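Which camera settings for a path-following robot under trees?

Urismont
Jun 9, 2023
I'm comparing 2 front cameras on my little outdoor rover, one auto exposure and one I lock by hand. Out in the open both are great! Under trees, the auto one keeps pumping brighter and darker and my path edge detection wobbles all over. Pictures from the path:
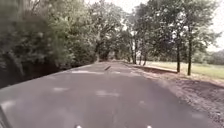
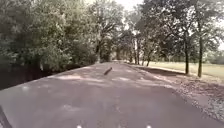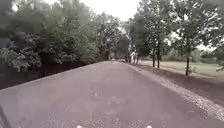
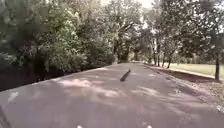 The controller runs at 20 frames a second and I log the edge error, then dump it all into Stata (I know, I know, it's what I have at work). Would you stick with locked exposure, or buy something with better dynamic range?

Cartwright
Crop the sky out of the metering area before you spend a dime. Most drivers let you set a region, so meter on the bottom half only. Mine calmed right down after that, and I'd been shopping for a new camera for 4 weeks, ugh.

Skolteck
just lock it. works for me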